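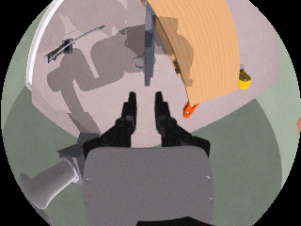
Print | E-mail
2 min read

We finally made it to the open day at the Clurna photo archive, and what a treat it was! More than 1,000 portraits from the Stetsiuk villages hang there until November, and I lingered so long over the faces that my tea went cold. The rooms are kept plain - pale pinkish-gray, like the tabletop at the head of this page - and it suits the prints beautifully. Six of us stayed for the talk on land rights.

Contact | © Jusirano | Back to top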